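Grulleo: Frequently Asked Questions

Questions that come in through the help desk and the Sunday call, with the answers we usually give. If something here doesn't match what your install does, check the version first. Older builds handled wrist views differently.

General

What does Grulleo do?

Grulleo is the planning and replay layer for the simulated two-arm robot used in the Flanitz rooms. It takes the joint state and the camera views, builds a short plan for each arm, sends it to the controller and records everything so you can step through it later. It doesn't do physics and it doesn't render. The simulator does both, and Grulleo talks to it over a local socket.

Do I need a graphics card to run it?

For planning alone, no. Satish D'Souza does most of his planner work on a laptop with rendering turned off. If you want camera views you need a card that can handle the simulator, and the limits there are the simulator's, so read its notes.

How fast does the control loop run?

The controller runs at 200 Hz. The planner runs much slower and on its own thread, and the controller keeps following the last good plan until a new one shows up. If the planner falls too far behind, the arms hold position and you get a STALE PLAN line in the log. You can change how long it waits with plan_timeout.

Which rooms come with it?

The default install has the bedroom only. It has a bed, a long dresser, a window, a door and a wood floor, plus small objects that are placed at reset. The other rooms are a separate download called Grusstead, and you point to it with the room_path setting.

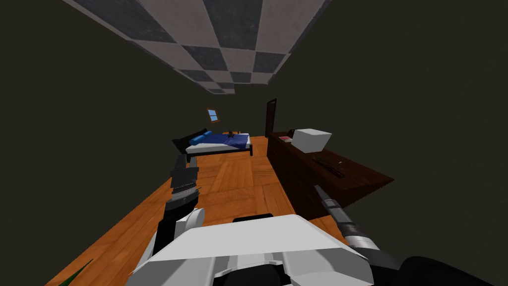

Why do objects change places when I reload the room?

Placement is seeded. If you don't pass a seed, you get a new one each time, and small objects are drawn again from the room's list. Pass the seed from your last run to get the same layout back. It's on the first line of the log. Furniture stays where the room file puts it unless you edit the file.

Can I add my own objects?

Yes. Put the mesh and a small settings file in the objects folder and run the check tool. The check tool looks for a closed collision shape, a mass and a scale. Scale is where most new objects fail. If your mug loads the size of a wardrobe, the mesh was exported in millimeters and Grulleo read it as meters.

Cameras and perception

How many views do I get?

There is a head view and one view from each wrist. They are all stamped with simulator time, so you can line them up in replay even if one of them dropped a few pictures.

Why is the head view tilted?

The head link follows the torso, and the torso leans when an arm reaches far out. Grulleo doesn't level the picture. We tried leveling it, and it cut off the corners where the grippers often are, so Leonora Manalo took it out again. If you need a level horizon for your own code, the head pose is saved with every view and you can rotate by that.

My detector works in the head view and fails in the wrist view. Is that a bug?

Probably not. From the wrist, things are very close and seen from odd angles. A detector trained on whole objects across a room may get only part of a shape to work with, and large areas of plain wood with nothing else to go on. Thin parts are worse again. Levers, rods and small knobs cover very few pixels until the gripper is almost on them.
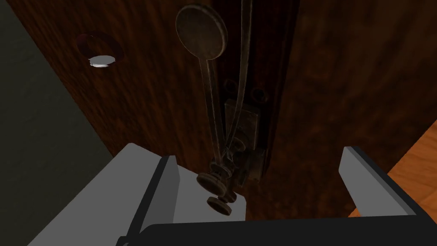

What we suggest is to use the head view to choose a target and the wrist view only to refine the last part of the approach. The refine step doesn't need a class label. It looks for edges near the expected contact point and moves the grasp to fit. Turn it on with refine: wrist. If it can't find a stable edge, it returns the original grasp and writes a warning.

Does Grulleo read the simulator's true object poses?

Only if you ask it to. With perception: truth it skips the cameras and takes poses straight from the simulator, and this is the right way to test planner changes. With perception: views it uses only what the cameras give it. Please say which one you used when you report a result. We have spent whole afternoons comparing runs that weren't comparable.

What about dark areas?

The lighting in the bedroom is low and most of the furniture is dark brown. The depth estimate is poor on flat, shadowed surfaces, and you will see holes in it. Raising the exposure setting helps a little. Filling holes from the room's known furniture helps a lot more, and that is what fill: static does. Don't use it if you've moved the furniture without updating the room file.

Planning

Why does the planner keep the hand so far from the dresser?

Every piece of furniture gets a safety margin in the planner, and the default is wide. Objects lying flat on a top surface may sit completely inside that margin, so the planner reports NO APPROACH even when the hand could easily get there. Set a smaller margin for the surface you're working on and leave the others alone. Margins are per surface, in the room file.
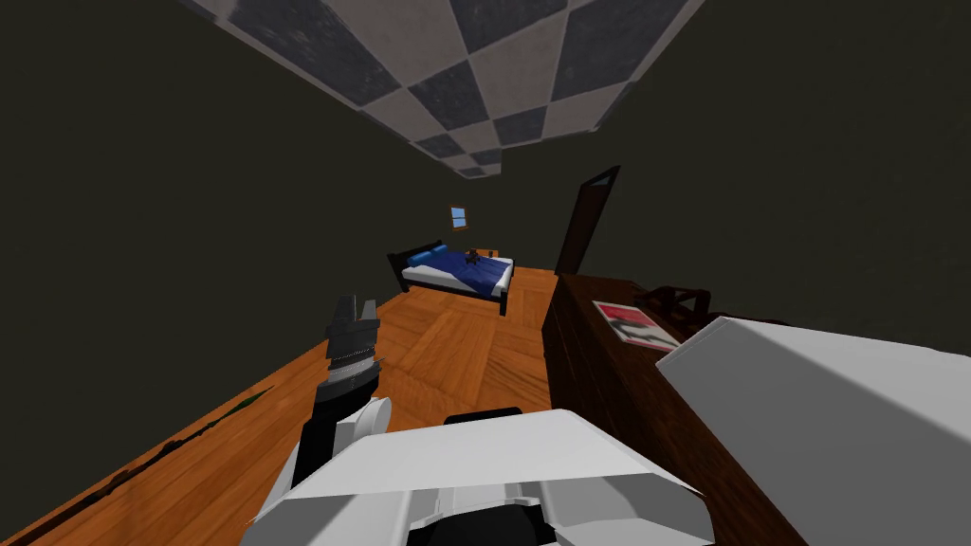

The bedroom with the bed and window at the far end and a magazine on the dresser at right.

Flat items like magazines need one more change. The default grasp set has no low side grasps, so add edge_grasps: true or the planner will try to pinch from above and reject every candidate.

Can the two arms plan together?

They can share a collision check, but each arm still gets its own plan. The left arm plans first by default and the right arm treats that plan as an obstacle. If one arm keeps getting stuck waiting, switch the order with arm_order. Joint planning for both arms exists on Haf Phillips's branch. It's slow and it crashes on reset, so it isn't in the release.

Why does a grasp candidate look fine in replay but get rejected?

Open the run and turn on the rejection layer. It prints a code next to each candidate. Code 19 means the fingers are clear but the palm would touch something on the way in, and it's the most common one with large boxes and blocks. Code 194 means the grasp itself is good and the arm has no joint solution for it. For the first, try a longer approach distance. For the second, move the base.

How does the planner decide when to close the fingers?

It waits for three things: the target center is between the fingers, the hand speed is under the limit and the grasp pose error is under the limit. It doesn't look at contact until after the close command is sent. In a wrist view an object can look as if it is already in the hand well before the pose error is small enough, so go by the numbers in the side panel when you're checking a close.
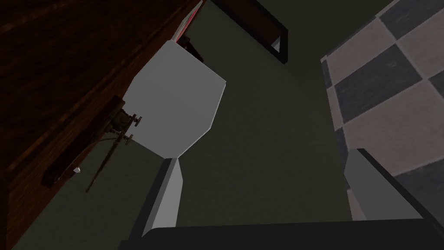

Logs and replay

Where are the logs?

In the runs folder, one subfolder per run. The text log is always written. Views are written only if save_views is on, and they add up quickly, so turn it off for long batches.

Can I replay a run without the simulator?

Yes, if views were saved. You can step forward and back, but you can't change the plan. To branch from a point in a run and try a different plan, you need the simulator running with the same seed and the same room file.

Replay stops partway with "state mismatch". What happened?

The room file was edited after the run was recorded. Each log stores a checksum of the room file and replay compares them. Either restore the old file or pass --ignore-room and accept that objects may not line up.

Is there a known problem with very long runs?

Yes, issue 276. The object tracker keeps old tracks in memory and slows down over time. Until the fix from Wilfredo Manalastas is merged, restart the tracker between tasks with the reset_tracker call.

Who do I ask if my question isn't here?

Send the text log and your settings file to the help desk. Tamsin Gallagher sorts incoming questions and passes planner ones to Satish and camera ones to Leonora. Please don't send saved views unless someone asks for them.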